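Home | Mobile | Broadband | Tariffs | Newsletter archive

Zoltis drops roaming charges on pay monthly plans

Zoltis is to scrap daily roaming charges in 18 European countries from November. The change covers calls, texts and data on all pay monthly plans, including the older Sundance tariffs that are no longer on sale. Customers do not need to opt in, but anyone who has a roaming bar on their account will have to remove it first, either in the app or by phone.

Pay as you go customers are left out for now. They will carry on paying the daily charge, and Zoltis has given no date for a change.
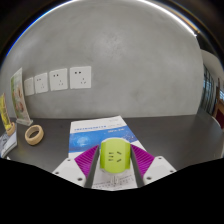 What about data limits?

A fair use cap still applies. Data used abroad comes out of the normal monthly allowance, up to a limit of 4GB on the smallest plans. After that the phone drops to a slower speed until the next bill date – there is no extra charge, but video is unlikely to be much use. Tethering is allowed within the same cap.

Plusta made a similar move in the spring, though its list of countries is shorter and leaves out Switzerland.

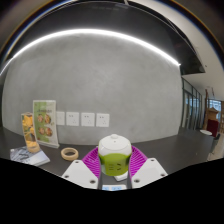 Coughlan, which runs on the Zoltis network, says its own roaming prices will stay as they are until next year. Its customers can still buy a weekly bundle before they travel.

We asked readers last month whether roaming costs had put them off a network. Of the 813 who replied, 284 said yes. The full results are in the archive, and the tariff tables will be updated once the new terms are published.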